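Workshop > Notebooks > Cludside letters

June – second entry

Collation of the Cludside letters, Rasden copy against the Lunde copy. Started 2 pm, later than planned – the reader at Lunde kept logging me out.

Got through letters 1 to 11. Spelling in Rasden much more regular, doubled consonants nearly all gone. Somebody tidied it. Question is whether the copyist did or the first editor. My money on the editor but can't show it yet.

Letter 3 is the problem one. Rasden has a whole extra paragraph on the mill lease, after the greeting to the sister. Lunde goes straight to the weather. No gap, no mark in the margin. Checked twice.

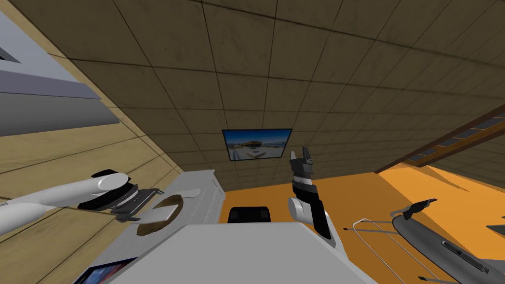 So either Lunde dropped it (eye skip? both paragraphs start "As to the") or Rasden put it in from somewhere else. Eye skip is the boring answer and probaly right. Have tagged it as an omission with a note, medium certainty. Do not change the tag without telling the rest of us please.

Tagging rules, again, as we keep drifting:
– expand abbreviations, keep the original in the tag
– long s silently to s
– crossed-out words stay in, even single letters
– dates as written, no fixing

The Cuneo transcript ignores the third one all the way through. 1000 lines of it, and every deletion will need to go back in by hand. Not today.
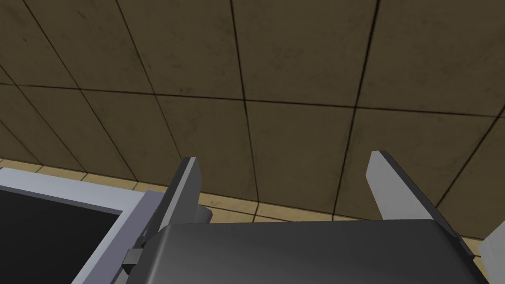
Search on the Cuneo files is still broken for anything with an apostrophe. Workaround: search the bit after it. Ugly but fine untill the export gets redone.

Hand in letters 9 and 10 looks diferent to me, smaller, the g has a closed loop. 2 copyists? Want a second pair of eyes before I write that down anywhere official.

Next: 12 onward, then the mill lease in the estate papers, see if the wording turns up. Ask Rasden for the back of the letter 3 leaf, it wasn't in their scans.

Comments

re eye skip – the sister paragraph in letter 7 has the same opening, worth a look for the same slip

Agree on 9 and 10. The d is off too.

can we settle the ampersands before anyone starts on 12? I've been expanding them

Last updated: June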